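Shared Workshop Forum > Builds in progress > Hand-held grippers, the pair

dirk_ruppert
Tue 3 November
Post 1174 in what was supposed to be a short build log. For those who skipped to the end, sensibly, I'm making a matched pair of hand-held grippers so I can teach an arm to do chores by doing them myself first. Yes, I know. My wife has already made the remark.

Both units now have the same shell and the same fingers, with a marker on the front and a skinny one on the side so the software can work out where my hands are. Subject for this round was wiping marks off the whiteboard and moving the magnets, the sort of job I can't blame on the arm if it goes wrong.
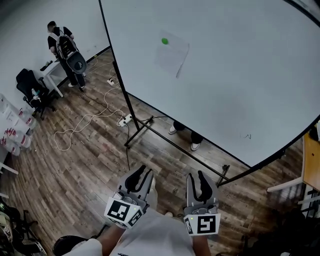 Both grippers up, whiteboard on its stand ahead.

boltard
Nice and tidy, apart from the floor. Are you planning to do anything about the white cable? I went over one like that in May and I still hear about it.

dirk_ruppert
Cable covers are on the list. The list is long. The bit I care about is the finger pads. The smooth ones I printed first had all the grip of a wet fish, so these have a textured inner face, dark against the paler shell. The next one is from a gripper's own camera, which is the view the software has to live with. 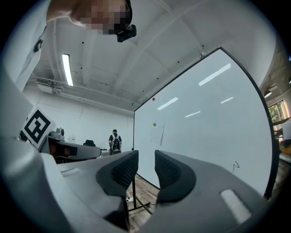 Pads and fingers

Fingers are printed flat, 3 walls, then the pad gets glued on and left overnight under a paint tin. I tried 2 walls to save weight and snapped one opening it for the first time. If you're copying this, sand the inside of the shell before you glue. I used the cheap contact stuff, and the smell stays in the garage for days.

Cekholm
I'd argue with the curved fingers. Straight ones are easier to print, easier to model, and you can replace them without redoing your calibration. You've made a lovely pair of claws for picking up oranges, and then gone after magnets.

dirk_ruppert
Fair, but I had straight ones on the old version and they pushed every small round thing away from me – the magnets especially. Curved closes at the tips first. I'll trade an uglier model for that.

petersen_shed
What's the camera actually seeing? Mine gets so much of its own housing that I've wondered why I bother with the rest of the room.

dirk_ruppert
Plenty of housing in mine as well. It has the whole bottom of the view, with the fingers sticking up in the middle. The lens is very wide, so the whiteboard goes bowed and the ceiling comes along for the ride. I can live with it as long as both pads stay visible.
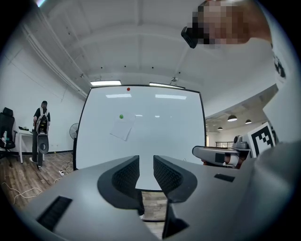
Still to do

Strain relief where the black cable leaves the body. Stiffer trigger spring, because my forefinger has filed a complaint. Grip angle tilted down a touch, as holding these out in front for 13 minutes is a fitness program I didn't sign up for. Neater markers too, cut with a proper blade this time. I also want to try holding both units lower, elbows in, to see if tracking copes when the markers are angled at the floor.

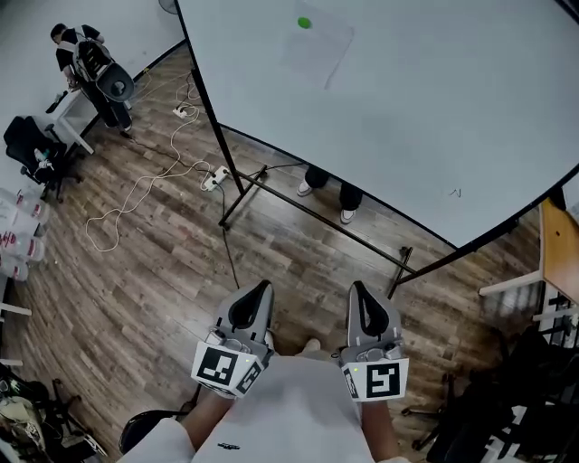
Grenness reckons the low position is asking for trouble, as a marker tipped that far over gives you a jumpy angle even when the position looks fine, and would put a third one on top of the shell before touching the springs.

Cekholm
Agreed on the third marker, and I don't agree with Grenness about much. Leave the grip angle alone until you've done that or you won't know which change fixed it.

dirk_ruppert
The top already has the little green light on it and I'm fond of the little green light. But all right, there may be space behind it. I'll mock one up in cardboard and tape first.

boltard
And the cable covers?

dirk_ruppert
On the list, mate.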